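Getting the garage ready before the cold sets in

Every November I get the same itch to sort out the garage, and every November I start with the wrong end of it (the paint cans, usually). This year I started with the stuff on wheels and it went so much better!

First tip, and it's the one I repeat to everybody: put your heaviest things on the lowest shelf of anything that rolls. I once loaded a utility cart with three jars of screws and a bench vise up top, turned it too fast and had 900 screws all over the floor. My friend Halyna Polishchuk still finds them in her shoes when she comes by.

Second, label the shelf, never the box. Boxes move around. A strip holder on the front of the shelf stays where it is, and you can swap the paper in ten seconds.
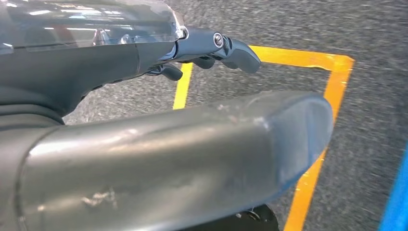
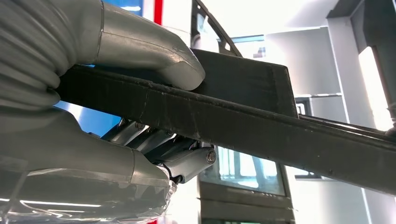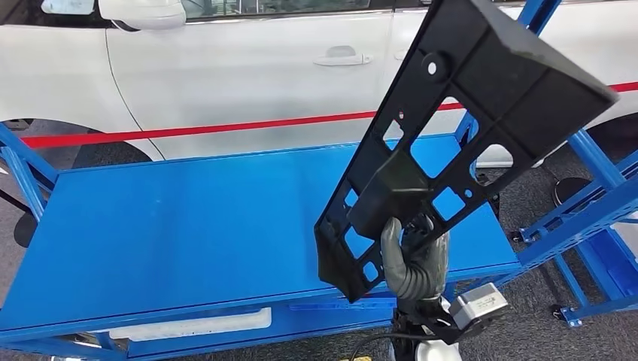 Angled metal uprights with holes in them are the best thing that ever happened to shelving, if you ask me. You can bolt on a crossbar later, hang an S-hook, or run a zip tie through for a broom. I have a bag of 75 hooks from Pruma and I'm nowhere near the end of it.

Now, carts next to cars. Leave enough room to open the car door all the way with the cart parked – and then a bit more, for the day you've got groceries in both arms. Turn the casters by hand once a season and pull out the hair and thread that winds itself around the axle. Tweezers work, a seam ripper works better. One drop of oil, wipe, done.

If you have short-pile carpet underfoot, vacuum it before you move anything, because grit gets into the wheels and you end up dragging it from one side of the room to the other (ask me how I know). Speckled gray hides dirt beautifully, so go over it even when it looks fine.

Long bars and rails go flat along a wall, at the bottom, with the ends against something solid. I stood mine up in a corner for years and they slid down every time a door slammed. I'm still looking for a decent way to store the short leftover pieces, so if you've got one, leave it in the comments.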